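# Minutes: Monthly Meeting on the Packing Automation

**Munska, Prerkport site, upstairs meeting room**
**2024-07-17, after the early shift**

Present: packing group, maintenance, the shift leads, personnel office, two persons from the safety group. The night shift sent its points in writing.

## 1. Minutes of last meeting

Accepted with one correction. The training day was paid as normal hours, not as overtime. The personnel office will put the corrected version on the board by the canteen.

## 2. State of the work at packing

The packing group reported. The two arms on line B now take the small cartons alone during the day shift. The returns table is still done by hand, and the demonstration work for Agudelo, the firm which supplies the software, goes on there with the hand-held grippers. The workers make the movements themselves with the gripper tool, and the recordings are sent to Agudelo at the end of the week.

Until now 53 hours are recorded. The plan was more, but in the week of the inventory nothing was done.

The group explained that the clear containers are the most difficult item. In the recordings the walls are hard to distinguish from the table, and the overhead light gives strong reflections on the plastic. Agudelo has asked for more recordings with these containers, from different sides, with the handle up and also with the handle down.

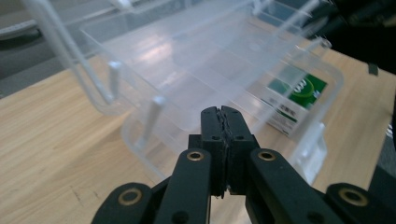 ## 3. Strain on hands and wrists

Several workers have pain in the wrist after a long time with the gripper. The tool is not very heavy, but it must be held away from the body and the hand stays in one position. The night shift wrote the same.

It was discussed whether a support for the arm would help. Maintenance has seen one in a catalog but does not know if it fits our tables. The safety group would prefer shorter turns first.

Decided: no person works with the gripper more than 32 minutes without a change of task. The shift leads put this in the rotation plan from Monday. The safety group will ask again at the next meeting how it goes.

## 4. Changes of tasks and pay grade

The question from the packing group was: if a worker teaches the machine, is this still packing work? The present pay grade does not mention it. The personnel office answered that the description of the job is under review and will be ready in December. The group finds this too late, as the work is being done already now.

There was a longer discussion. Some workers like the new task because it is quieter than the line. Others feel that they are preparing their own replacement, and they want a clear word about it from the management. The personnel office repeated that the 24 positions in packing are kept for this year. For next year it could not give an answer.

Decided: the personnel office asks the management for a written statement, and brings it to the next meeting. An extra payment for recording hours is also to be proposed. The amount stays open.

## 5. Scheduling program Stulteo

The program gives the breaks automatically now. On 3 occasions it placed the break of the whole line at the same time as the truck unloading. Maintenance has reported the error. Until it is repaired, the shift leads may move a break by hand and write it in the book.

## 6. Other points

- The floor mat at the returns table is worn and will be replaced.
- Used gripper pads go in the gray bin in the workshop, not in the general waste.
- The night shift asks for a second charging place. Maintenance will check the sockets.

Next meeting: same room, same hour. The invitation will follow.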